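Guststead: grasp-and-place tooling for small toys
README, release of 12 April 2024

Guststead is the software half of a two-finger gripper setup. It reads the wrist camera, decides where an object is and which way it points, plans an approach, and closes the fingers. The hardware half is somebody else's README.
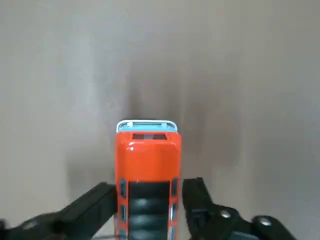

What is in the package

skonar/ does perception. It takes wrist frames and returns an object mask, a long axis and a confidence number. The confidence number is very sure of itself and should be read with that in mind.

pranddale/ is the planner. Give it a pose and a place target and it returns waypoints, or it returns None and writes a paragraph in the log.

tools/ holds the replay viewer, the label checker and a script called fix_everything.py that fixes one thing.

Data

The bundled set, Skonarstead, has 1146 episodes. Of these, 200 are held out for evaluation. Please leave them held out. Each episode stores wrist frames, joint states, gripper opening and a one-line task label. Frames and joint states are logged at 24 Hz.

Labels were typed by hand. "Bus", "toy bus", "orange bus" and "buss" all occur, and the loader maps them to the same class. If you find a fifth spelling, add it to aliases.txt and tell us how you found it.

Known problems

Glossy plastic. The mask likes to split along a glare streak, so a shiny orange bus becomes two smaller objects with a gap between them. Turn on merge_highlights. It is off by default for historical reasons, the history being that I forgot.

Shadows. On a plain beige-gray surface the darker patch behind a held object sometimes gets added to the mask, and the planner then believes it is carrying something much larger. Lower shadow_gain until it calms down.

Fingers. Matte black fingers over dark stripes, such as the ribbed roof on the bus, are hard to tell apart. The finger mask is subtracted from the object mask using the calibrated gripper model. Recalibrate after touching any screw, including the one you only tightened a little.

Which end is up. The long axis comes back without a sign. For the bus we use the light blue cap to settle the matter. For objects with no such courtesy, expect a coin toss and a place pose that may be flipped end for end.

Angles. The planner takes degrees, the controller takes radians. A wrist rotation of 90 means two very different afternoons depending on which one you hand it to. There is a type check now.

Running it

Install the requirements, copy config.sample to config.local, set the camera device, then run replay before you run live. Replay moves nothing and is therefore the most reliable mode we ship.

Live mode wants the Yazzie controller daemon already up. If it isn't, you will get a timeout with no message. A message is planned for August.

Contact

Nermin Başaran maintains the planner and reads the issue tracker. Attach the log, all of it, including the paragraph.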